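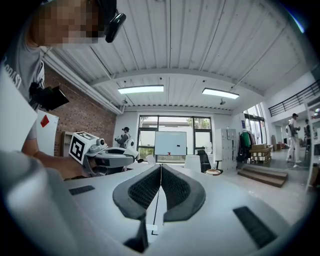 Dennis Ellwood says the brick should have been painted white years ago along with everything else, and that we'll all regret it come the dark months. Noted, Dennis. It's staying red.

So. The Broranham unit, the big room. A gallery page at last, been promising it since we got the keys in March. Quick one, written in gaps between other jobs, so forgive the spelling. Captions are mostly for people who knew the place before, and for those of you coming over from Brilby who keep asking what it's like inside.

THE WALL
Red brick, left side. Best thing in the building if you ask me. Brushed down twice with a stiff broom and once with a softer one, and still it sheds a bit of dust when the wind's in the east. Not sealing it this year. Maybe next.

THE PIPE
White, long, runs along the top of the brick. Several of you wanted it boxed in. Had a price for the boxing, 361 pounds, and that was before paint. No thanks. You stop seeing it after a week.

THE SHELF
Small wooden one, stood against the bottom of the wall. Came from the Whitcombe Road place with us. Too low for most things and too short for the rest but I like it and it's useful for odds and ends. Anyone who wants to bring a taller one, please measure the door first!

OVERHEAD
White corrugated metal, big white crossbeam. Makes the room feel taller then it is. Noisy in proper rain, be warned, you have to raise your voice a bit. Hail is another matter, tea break until it stops. Needed a wash more than a repaint, which saved us a lot. Warm soapy water, long-handled mop, a sore neck for two days.

THE FLOOR
Swept Mondays, properly mopped when it needs it. Two coats of grey Jasska floor paint by the doors where the old surface was lifting. Took longer to dry than it says on the tin, so if you do the same at home allow an extra night. Tin left over in the back cupboard for touching up, lid is stiff, use the flat screwdriver and put the screwdriver BACK.

HEAT
Such as it is. Two heaters, one good. Wear a jumper. The good one goes at the working end and please don't drag it round by the cable. In summer it's the other way round and we have the doors open all day.

LIGHT
Decent in the morning, poor after three this time of year. The far corner is the gloomiest. Have asked about another tube fitting, waiting to hear. If you're doing anything fiddly bring a lamp with you, there are sockets enough now.

MONEY
People keep asking so, total on the room so far 1,276 pounds. That's paint, brushes, mops, filler, hinges for the side door, and a skip. The skip was the worst of it. Could have managed with a smaller one if we'd taken the old carpet to the tip in bits, but it was wet and weighed a ton and no one wanted it in their car.

STILL TO DO
Side door sticks at the bottom. Needs planing, needs somebody with a plane.
Draught strip round same.
Hooks for coats, the row we had fell off.
Filler in the gap behind the sink. I've got the filler.
Label the switches. The one nearest the door does nothing, the next one does everything.
Proper bin with a lid.

GETTING HERE
From Brilby, left after the garage, keep going till you think you've missed it. Parking for over 20 cars if people park sensibly, fewer on past form. Don't block the gate, the neighbours have early deliveries and have been very patient with us.

Closed 26th December, open as usual the day after. Kettle will be on.

COMMENTS

Lovely to see that brick again. My dad used to store timber in there and it was black with muck all up that side, you'd never have known it was red. Did you use anything on it or only the broom?

Reply: Broom and elbow grease. Tried sugar soap on a patch low down, made it go streaky for a fortnight, so we left off.

Leave the pipe alone. Box it in and you'll only have to rip the boxing out again the first time something drips.

Reply: My thoughts exactly. Tell Dennis.

Dennis Ellwood: Never said a word about the pipe. It's the brick. A coat of white on it and you wouldn't need another light fitting in that corner. I have rollers, I have a Saturday free. Offer stands.

Reply: Kind of you. Could the rollers come and do the back passage instead? That does want painting, and there's half a tub of white going spare.

Dennis Ellwood: Go on then. What's the passage ceiling like, is it sound?

Reply: Sound but stained near the hatch. Stain block first I think. I'll get some.

I've a plane for your door, a good one, blade done recently. Can drop it in on my way past or do the job myself if somebody holds the door steady. Which side does it stick, hinge or handle?

Reply: Handle side, last few inches. Yes please to both, and come before eleven as I'm in Whitcombe for the afternoon. Biscuits provided.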